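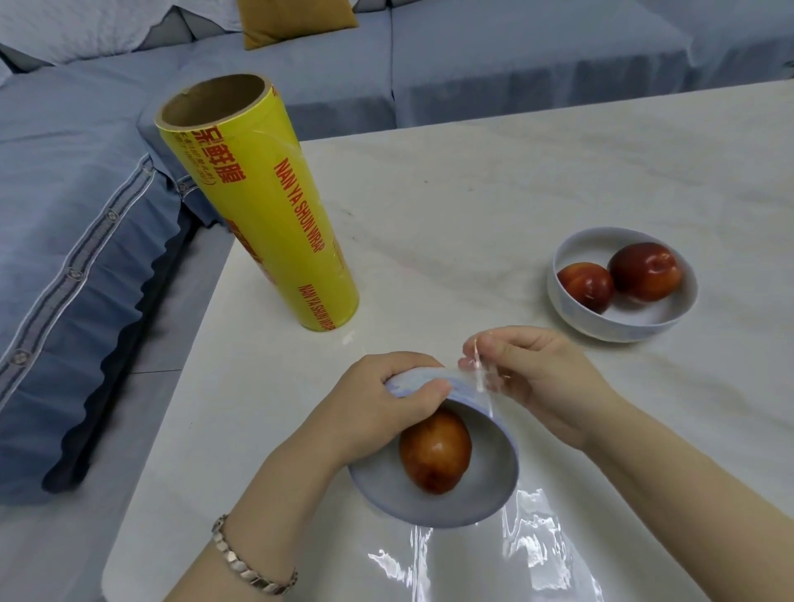
Can any home machine cover a bowl with plastic wrap yet?

Posted by Zamfira Voicu in Home Automation, Wed 26 September
422 views

My mother has arthritis in both thumbs and the kitchen job she complains about most is plastic wrap. She can cook, she can wash up, she can open jars with the rubber grip I bought her. But she puts leftovers and cut fruit in bowls, and covering them is now something she leaves for me when I come by in the evening.

I have been reading about home robots and wondered if this is a job any of them can do. I keep seeing clips of machines folding towels and loading dishwashers. Wrapping a bowl seems smaller than that. It is one bowl, one sheet, a few seconds. I would be willing to save up if something sensible existed. I would also take a countertop gadget if it did the job without her having to pinch anything.

Her way of doing it, which I'd like to keep if possible, is to lay the sheet flat on the table, set the bowl on it, and bring the film up and over with one hand while holding the bowl with the other. She doesn't like lids because her bowls are all different sizes and a set of lids would never match.

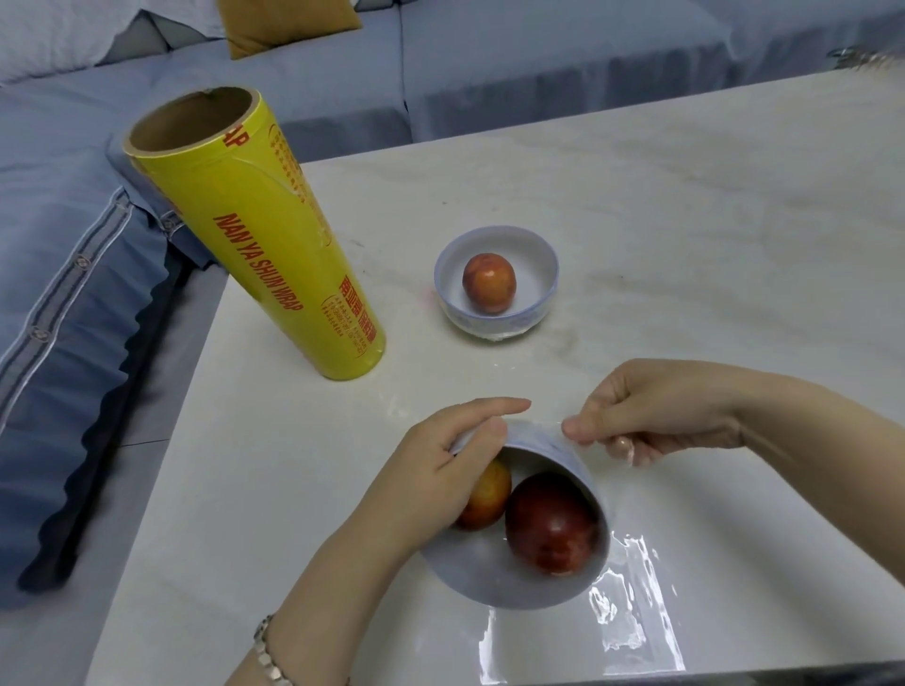 2 replies

Virgil Pop
Member, 148 posts

Short version: no, I don't know of one you can buy that will do this in a kitchen.

I service packaging lines for a living, so I can tell you what the factory side looks like. Wrapping food trays by machine is old technology and works fine. But the machine at our plant (we have a Zakharchenko tray wrapper) wraps one size of tray, with film from a roll under constant tension, and the film is cut by a hot wire. Change the tray and somebody spends 20 minutes resetting the guides. Give it a round bowl with a plum rolling around in the bottom and it will jam.

A robot with hands has a different set of problems. Film is clear, so cameras have trouble finding it. Mostly they pick up the shine on the wrinkles, and that moves whenever the film moves. It clings to itself and to the gripper. It has no fixed shape, so the machine can't plan once and then carry out the plan. It has to keep adjusting as the sheet stretches. A person does most of that by feel.

Then there is the two-handed part. One hand has to hold the bowl at an angle and the other has to pull hard enough to get the film tight, but not so hard that it tears or drags the bowl out of the first hand.

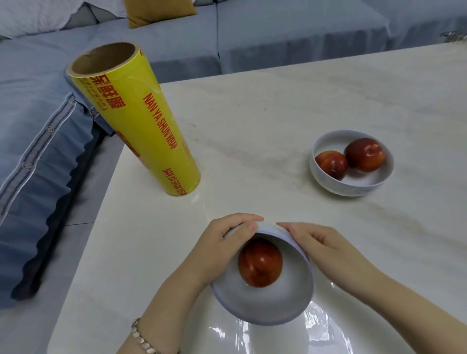

If you watch your mother do it, look at how often she shifts her grip on the bowl. Those small shifts are what the machines are bad at. The towel clips you saw are real, but a towel is thick and easy to see, and it stays where you put it. A lot of those clips are also sped up, or have a person steering from another room. Check for that before you get your hopes up.

I would not save up for one now. Ask again in a few years.

For the countertop gadget, get a weighted dispenser with a slide cutter, the kind that sits on rubber feet. She pulls the film out with her whole hand flat on it and pushes the slider across with the side of her fist. That takes care of tearing the sheet. She would still have to bring it over the bowl, but she can press it down with her palms and skip the pinching.

Lenuța Munteanu
Member, 24 posts

Try the elastic covers, they look like little shower caps. My aunt has the ones from Plarkevico and they go on any bowl that is near the right size. Not sure how they'd be with sore thumbs, you do have to stretch them some. There are silicone ones too but those are stiffer.

I can't answer the robot part. We have a Namer floor vacuum and it gets stuck on the rug fringe.

Comments on Virgil Pop's reply

Zamfira Voicu: Thank you, this is what I needed to know. I didn't realize seeing the film was part of the trouble. I'll look for the dispenser with the rubber feet. Does the slider work left-handed?

Virgil Pop: Most of them cut in both directions. Check the box, the cheap ones only cut one way.

Traian Dinu: A plate on top of the bowl also works, for overnight anyway. Use a light one if her hands are bad.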